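Nornholm Magazine Rack, Standard model
4. Filling the rack

Sort your magazines by title before you begin. Leave thick annuals until last.

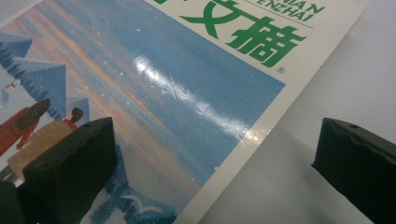 1. Wipe each cover with a dry cloth. Glossy covers scratch easily, so do not use paper towels or spray.
2. Lay the magazine flat on a clean table and press out any curled corners by hand.
3. Slide it into a pocket spine first, with the cover facing outwards. Each pocket is 32 mm deep.
4. Fill the bottom row first, then work upwards.
5. Check that the titles can be read from the front. Where a lamp glares on the covers, turn the rack slightly on its base.

Note: pockets take issues up to 162 mm wide. For larger sizes, fit the Detiletti wide insert (sold separately, see section 6).

Caution: do not load any row with more than 95 issues. Keep the rack out of direct sunlight, as printed colours will fade.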